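Living with Loud Wallpaper: Tips for the Small Work Corner

Posted by Hamish McIver in Workshop & Spare Room
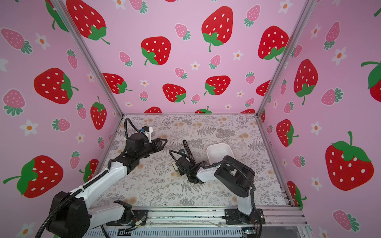
Strawberries on the walls, ferns on the table, and a white tub for the bits.

There are people who paint a work corner magnolia and get on with their lives. I have read about them. For the rest of us, who saw a roll of fruit and flowers and felt something stir, a few notes on keeping a busy little corner clean and usable.

Wiping down the walls

Check what you've got before you wet it. Vinyl paper will take a damp cloth quite happily. Plain paper will take it once, and then you'll have a bald strawberry. Test low down in a corner where only the spider will judge you.

Dust first, always. A dry microfibre cloth from top to bottom, then a barely damp one. If you start wet you make a grey paste and spread it evenly, and on a pink background it shows up beautifully.

For pencil, use a clean white rubber and small strokes. For greasy fingerprints, press a slice of white bread on the mark and roll it about. My neighbour Yulan Wei swears by this and has no mice, so I pass it on.

Marker on wallpaper is another matter. Rubbing alcohol on a cotton bud sometimes shifts it from vinyl, and sometimes shifts the print as well. Dab, look, stop. If it's gone through to the paper, cut a patch from your leftover roll, tear the edges so they're feathered, and match it over the stain. A red splodge in the right place can also be left alone and called a berry.

The tabletop

A patterned top hides crumbs, which sounds like an advantage until you lean on one. Wipe it when you finish, whether or not it looks as if it needs it. Bring a lamp down low to one side and you'll see everything you've been missing since February.

Warm water with a drop of washing-up liquid does nearly all of it. Keep scouring powder well away from anything printed. Gillespie Gunn went at a glue spot on his with 800 grit sandpaper, on the grounds that it was "hardly sandpaper at all", and now keeps a plant pot there.

Small things wander on a busy pattern. Tan things on tan flowers are the worst, and grey pens on a grey background come a close second. If you lose the same item twice in a day, wrap a band of bright tape round it. Mine are orange and I still lose them, but more briefly.

Sponges

Give the corner its own sponge and don't let it mix with the kitchen ones. Snip a corner off so you can tell which is which in bad light.

Wring it out and stand it on its edge when you're done. A sponge left flat in its own puddle goes sour in 2 days and will tell the whole room about it. A tired one can do a last shift on muddy shoes before the bin.

Cut big sponges into small pieces while they're new and dry. A little piece gets into tight spots, and when you ruin it with varnish you've only ruined a bit.

Pens and markers

Cap on until it clicks. Store double-ended ones lying down, or one end hogs the ink. A felt tip that has gone scratchy may come round if you leave it capped, tip down, overnight. If it hasn't by morning, throw it out. Don't put it back in the pot with the others, where you'll pick it up first every time for a year.

The open tub

I'm fond of a plain plastic tub with no lid. Lids are where tidying goes to die: you put the thing on top of the lid, meaning to open it later, and then there are six things on the lid.

Keep it to one side, on whichever side your working hand isn't. Everything without a home goes in there while you work, and it gets emptied at the end of the session. Leave it and you've simply built a smaller drawer of doom. Rory Dow found 56p and his spare front door key at the bottom of his, having already paid for a locksmith.

White ones stain. A paste of bicarbonate and water, left for an hour, will lift most of it, and a sunny windowsill helps with the rest. Tomato is permanent, so if the tub has come from the kitchen, accept that it will always be faintly orange.

Next time: drawer runners, and how to swear at them quietly.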